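Household Waste at the Table: Project Report
Student Projects, June
By the Restenthorpe group
2 comments | 60 shares

Our project looked at where small household waste ends up between the table and the outside bin. We chose one room in a house in Stevania because the family eats, works and stores things there. The only bin in the room was a basin kept on the floor, near the doorway to the next room.

We asked the family to use it as usual for two weeks. Each evening we weighed what was in it and wrote the result in a notebook. Wrappers and paper were weighed apart from food scraps. The heaviest evening came to 400 grams, most of it peelings. 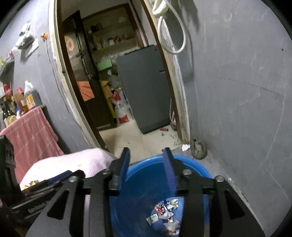
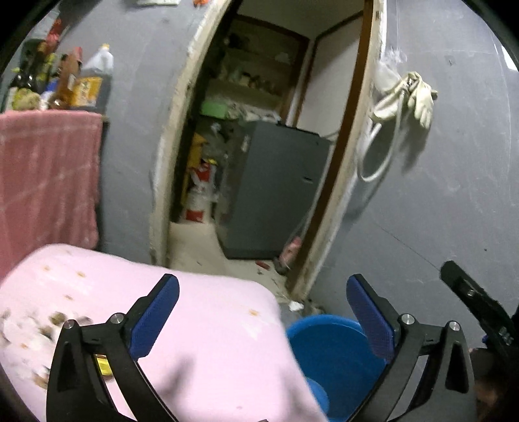

Figures 1 and 2. The round blue basin on the floor by the doorway.

Light scraps were the main problem. Small pieces of paper missed the basin and had to be picked up before weighing. We did not weigh anything thrown away in the other room, so our totals are too low for the house as a whole.

For the next stage we would like to try a second basin for peelings and compare the results with the Oltero group.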